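Temum suture practice pad for robotic trainers
My notes after a month of use

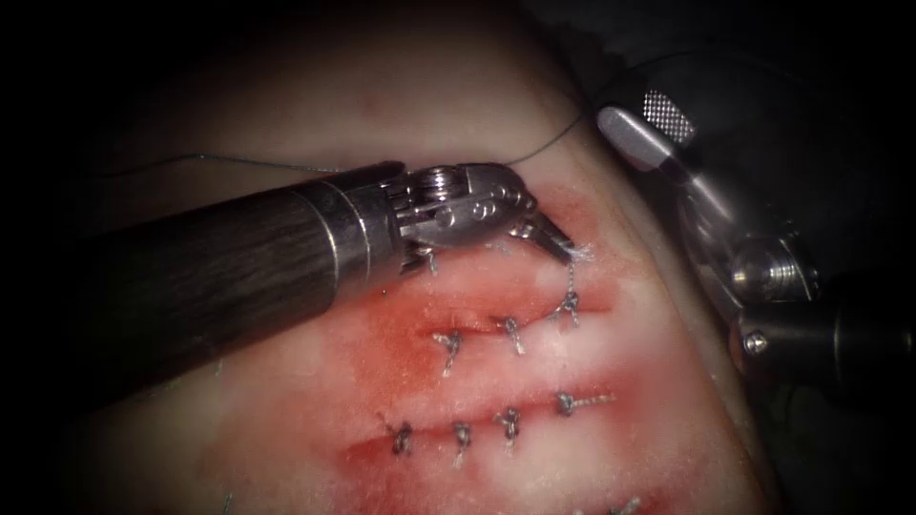
Raili Ikonen wrote to ask whether the pad holds up to a proper pull on the thread, as her last one tore at the second knot. Mine hasn't torn yet, Raili, and I'm not gentle! I've been tying interrupted stitches on it with both arms, and the surface has enough give that you learn to ease off before the knot bites too deep.

The cuts come ready-made in parallel rows (I like that, my own are always crooked). The red stain is a nice touch too – dark thread is a bit harder to follow against it, so you slow down and look.

Price is $60 for one pad, or $90 with the Dosta clamp base. Get the base. Without it the pad creeps toward you whenever you tension a stitch. Stunden ships both, and mine came from them in February.

Refill skins are sold separately, and I haven't tried those.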